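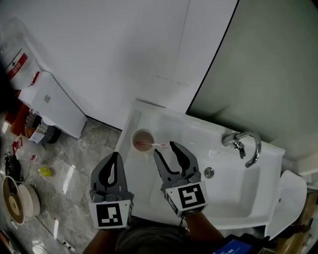 2018-05-09

새벽에 기온이 많이 떨어졌다. 베란다 온도계 최저값이 영상으로 남아 있기는 했지만 반죽 온도에는 바로 영향이 왔다. 어젯밤에 잡아 둔 호밀 사워종은 아침까지 정점에 오르지 못했고, 표면 가운데가 아직 볼록했다. 지난 11월에 같은 배합으로 같은 증상을 겪은 적이 있어서 그때 기록을 찾아보았다. 그때는 종을 늘려서 해결하려다가 산미만 강해졌다. 이번에는 배합은 두고 시간만 늘리기로 했다.

기록을 시작한 이유가 결국 이런 데 있다. 기억에는 잘된 날만 남고 공책에는 안된 날이 더 길게 적혀 있다. 빵이 망가진 날에는 쓸 시간이 많다. 11월 쪽에는 "종 냄새가 요구르트에서 식초로 넘어감"이라는 문장 하나에 밑줄이 두 번 그어져 있다. 무게도 온도도 안 적고 냄새만 적어 두었으니 자료로서의 가치는 낮지만, 오늘 판단에는 그 문장이 제일 도움이 됐다.

배합은 그대로다. 강력분과 호밀, 물, 소금, 종. 호밀은 중간 굵기로 빻은 것이고 종에 200그램이 들어간다. 물은 받아서 하룻밤 둔 수돗물을 썼다. 비라나 유리치(Biljana Jurić)는 물을 받아 두는 과정이 필요 없다고 계속 말한다. 염소 농도가 발효에 영향을 줄 정도가 못 된다는 주장이다. 맞을 수도 있다. 다만 나는 받아 둔 물의 온도가 실온과 같다는 점 때문에 이 과정을 유지한다. 배합수 온도를 매번 계산하지 않아도 된다.

오전에는 출근 전에 종의 위치만 옮겼다. 냉장고 위가 주방에서 가장 따뜻하다. 압축기가 돌 때와 쉴 때의 차이가 있어 안정적인 자리라고는 할 수 없으나, 뚜껑을 덮은 유리 용기 정도의 열용량이면 그 변동은 어느 정도 묻힌다. 용기 바깥에 고무줄을 걸어 높이를 표시했다. 퇴근해서 보니 고무줄 위로 손가락 두 마디가 올라와 있었고 가운데가 막 평평해지는 단계였다. 쓰기 좋은 상태다.

점심시간에 이마드 나스랄라에게 메시지가 왔다. 플로르키네(Florkine) 밀가루가 포장을 바꾸면서 흡수율이 달라진 것 같다는 내용이었다. 그쪽은 같은 물 양으로 반죽이 질어졌다고 한다. 우리 집에 있는 것은 이전 포장이라 비교가 안 된다. 새 포장을 한 봉 사서 나란히 반죽해 보면 되는데, 그러려면 같은 날 같은 온도에서 두 덩이를 잡아야 하고 오븐에는 한 번에 한 덩이밖에 못 들어간다. 작은 덩이로 나누면 가능하지만 크기가 달라지면 굽는 시간도 다시 잡아야 한다. 일단 보류. 이마드에게는 개봉 직후의 가루와 며칠 지난 가루를 따로 재 보라고 답했다. 습도 문제일 가능성도 있다.
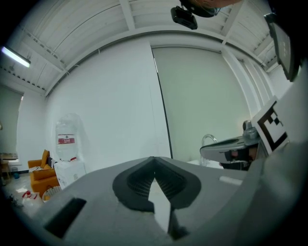 저녁 본반죽. 가루와 물만 먼저 섞어 두고 쉬게 한 뒤 종과 소금을 넣었다. 소금은 물 조금에 개어서 넣는다. 그냥 뿌리면 호밀이 섞인 반죽에서는 알갱이가 늦게까지 만져진다. 손반죽은 하지 않고 접기만 했다. 접기 횟수는 4회로 잡았다. 첫 번째는 반죽이 찢어지는 느낌이 있었고, 두 번째부터 표면이 이어졌다. 세 번째에 들어 올렸을 때 밑으로 늘어지는 속도가 눈에 띄게 느려졌다. 마지막은 모양을 정돈하는 정도로만 했다.

호밀이 들어간 반죽은 탄력으로 발효 정도를 판단하기가 어렵다. 눌러서 돌아오는 속도를 보라는 설명은 흰 밀가루 반죽을 기준으로 한 것이고, 이 배합에서는 과발효 직전까지도 비슷하게 돌아온다. 나는 옆면을 본다. 투명한 통 벽에 붙은 기포가 길쭉해지기 시작하면 꺼낸다. 동그란 기포만 있으면 아직이다. 트린 아도마이티스는 이 기준을 듣고 통의 재질에 따라 다를 것이라고 했다. 벽에 반죽이 붙는 정도가 다르니 일리는 있다. 그래서 통을 바꾸지 않는다.

트린의 방식은 나와 많이 다르다. 그쪽은 거의 호밀만으로 틀에 구우며, 성형이라는 단계가 사실상 없다. 젖은 숟가락으로 윗면을 고르고 갈라지는 모양을 보고 오븐에 넣는다. 한 번 따라 해 보았는데 속이 덜 익었다. 식힌 뒤 하루를 더 두라는 말을 안 지켰기 때문에 익지 않은 것인지 안정되지 않은 것인지 구분할 수 없었다. 다시 할 때는 중심 온도를 재고, 자르는 날을 미리 적어 놓을 것.

오븐 쪽 문제 하나. 예열 표시등이 꺼지는 시점과 돌판이 실제로 달궈지는 시점의 차이가 크다. 표시등은 공기 온도를 따라가는데 돌판은 두께가 있어 한참 뒤에야 올라온다. 기르우드(Girwood) 돌판을 쓰기 전에는 이 문제를 몰랐다. 얇은 철판이었고 금방 달궈졌으며 그만큼 금방 식었다. 지금은 표시등이 꺼지고 나서 설거지를 하고, 바구니 천을 털고, 칼날을 바꾸고 그다음에 넣는다. 내일은 이 시간을 시계로 재서 적을 것. 설거지의 양은 매일 다르다.

바구니 안쪽에 쌀가루를 뿌리고 성형한 반죽을 뒤집어 담아 냉장고에 넣었다. 칸은 맨 아래. 위 칸은 문을 여닫을 때마다 온도가 흔들린다. 비닐로 전체를 감싸고 입구를 묶었다. 지난번에는 윗면만 덮었다가 가장자리가 말라 껍질이 졌고, 칼집이 그 부분에서 걸려 옆구리가 터졌다. 맛에는 지장이 없었지만 단면이 한쪽으로 쏠렸다.

칼집 각도도 다시 생각 중이다. 수직으로 넣으면 양쪽으로 고르게 벌어지고, 눕혀서 넣으면 한쪽 날개가 선다. 호밀 비율이 올라갈수록 날개는 어차피 잘 서지 않으므로 이 배합에서는 수직이 합리적이다. 에버렛 틸먼이 보내 준 사진의 빵은 날개가 꽤 섰는데, 물어보니 호밀이 아주 적게 들어간 반죽이었다. 비교 대상으로 삼을 수 없다.

남은 종은 덜어 내고 새 가루와 물을 먹여 두었다. 비율은 평소와 같다. 덜어 낸 것은 버리지 않고 통에 모아 두었다가 주말에 얇은 크래커로 굽는다. 통이 거의 찼다.

내일 할 일. 아침에 일어나자마자 오븐부터 켤 것. 반죽은 냉장고에서 꺼내 바로 넣을 것. 실온에 두었다 넣는 것과의 차이는 5월 들어 아직 확인하지 못했다. 굽고 나서 무게를 재고 손실률을 이 밑에 적는다. 호밀 남은 양이 다음 반죽까지는 되지만 그다음은 안 되니 주문도 넣어야 한다.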